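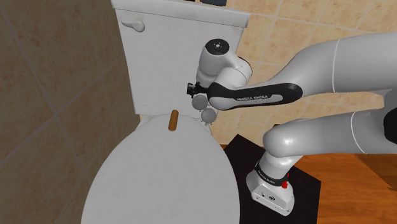
Las reglas de un robot en el baño: una tarde con Vittoria Sartori

Categoría: Entrevistas / Robótica de servicio / Buenas prácticas

Confieso que llegué a la oficina de Geklow con una pregunta un poco tonta preparada: ¿de verdad hacen falta normas para que un brazo robótico trabaje al lado de un váter? Vittoria Sartori me miró, se sirvió el segundo café y me soltó: «Mira, si me dices una habitación de la casa donde hagan más falta, cambio de proyecto mañana mismo».

Vittoria coordina el cuaderno de reglas de Oletti, el programa con el que Geklow prueba tareas de baño en simulación antes de tocar una casa real. El cuaderno tiene ahora mismo 72 reglas. Empezó en una hoja de cálculo de Gaetano Messina, que sigue por allí y que se asomó un par de veces a la puerta para corregirle algún dato (con bastante gracia, todo hay que decirlo).

Le pedí que empezara por lo básico, y lo básico para ella es el sitio donde se planta el robot. En la escena que tenía en pantalla, el brazo, un Franka Emika, está montado sobre una plataforma negra en el suelo, a un lado del inodoro, y llega hasta la parte de atrás de la tapa cruzando por encima de su propio tramo inferior. «Un baño pequeño te obliga a elegir mal», me dijo. «O te quedas lejos y trabajas con el brazo estirado, o te acercas y lo doblas encima de todo. La regla cuatro dice que la base se coloca primero y se justifica por escrito. Parece burocracia, pero es la que más discusiones nos ha ahorrado».

¿Por escrito, en una simulación? Pues sí. Y aquí se puso seria. «La gente se relaja con lo simulado. Atraviesas una cisterna con el codo, reinicias y a otra cosa. Nosotros tratamos cada contacto no previsto como si la loza fuera de verdad: se anota, se guarda y alguien lo mira». Del último bloque de ensayos, 2470 en total, se revisaron a mano 886. Le pregunté si no era una barbaridad de horas. «Lo es», contestó, y se rió. «Pregúntale a Gaetano».

Gaetano, desde la puerta: «Una barbaridad».

Yo estaba mirando la tapa cerrada, con ese cilindro marrón de pie encima y las dos esferas grises junto a la esquina trasera, justo debajo de la pinza, y le pregunté cómo se decide qué se puede tocar y qué no. Resulta que tienen una lista de objetos permitidos por tarea, y todo lo que no esté en ella se considera prohibido. «Antes lo hacíamos al revés, con una lista de prohibidos, y era un desastre. Siempre se te olvida algo. Ahora, si un objeto no tiene nombre en la ficha, el brazo no se acerca a él a propósito».

También me habló de la distancia entre objetos, de las velocidades cerca de la porcelana y de un tema que a mí no se me habría ocurrido en la vida: el orden de las superficies. Una pinza que ha trabajado en el inodoro no pasa después al lavabo sin un cambio o una limpieza declarada. «En el simulador no hay bacterias, claro. Pero si el plan aprendido salta de una cosa a la otra, ese plan se va a ir contigo a la casa. La regla tiene que estar desde el principio». La higiene, insiste, se diseña en la secuencia y no en el bote de desinfectante. Me pareció lo mejor de toda la charla y lo apunté dos veces.

Discutimos un poco con lo de las texturas. Yo veía unas baldosas beige bastante creíbles y un suelo de tablas de madera, y le dije que para qué tanto esmero en el decorado. Me explicó que el cuaderno pide variar materiales y luz en cada tanda, y que cuando una empresa le enseña resultados lo primero que pregunta es en cuántos baños distintos se han obtenido. Con Birnance, que les revisa el cuaderno desde fuera, tuvieron casi 2000 comentarios cruzados solo sobre este capítulo. «Primo Mancuso nos devolvía las páginas en rojo. Le odié dos meses. Tenía razón en casi todo».

¿Y en qué no la tenía? «Quería que la parada de emergencia se probara al final de cada tanda. Nosotros la probamos al principio. Ahí no cedí».

Le pregunté por las personas, que en estas conversaciones se quedan siempre fuera. El cuaderno dice que, con alguien dentro del baño, el brazo se recoge y se queda quieto, sin excepciones, ni siquiera si el usuario pide lo contrario. Me pareció duro para alguien con movilidad reducida y se lo dije. Tardó en contestar. «Lo es. Esa regla la vamos a reabrir en julio. Hoy no tengo una respuesta que me guste más».

Antes de irme quise llevarme un consejo para equipos pequeños, de los que no pueden escribir 72 reglas ni pagar a un Primo. «Que escriban cinco y las cumplan. Y que una de las cinco diga quién puede parar el robot».

Usamos cookies propias y de terceros para mejorar tu experiencia. Aceptar | Configurar

Comentarios (3)

Ginevra Marras
Lo del orden de las superficies lo aplicamos en limpieza hospitalaria desde siempre, con paños de colores. Me alegra verlo por fin en robots. ¿El cuaderno es público?

Ruairi Gourlay
De acuerdo con casi todo, pero la parada de emergencia yo la probaría al principio Y al final. Son dos minutos.

tornillo_suelto
En Fabbri también pasamos de lista de prohibidos a lista de permitidos y el primer mes fue un infierno de fichas. Luego se agradece. Buena entrevista, me ha sabido a poco la parte de las personas.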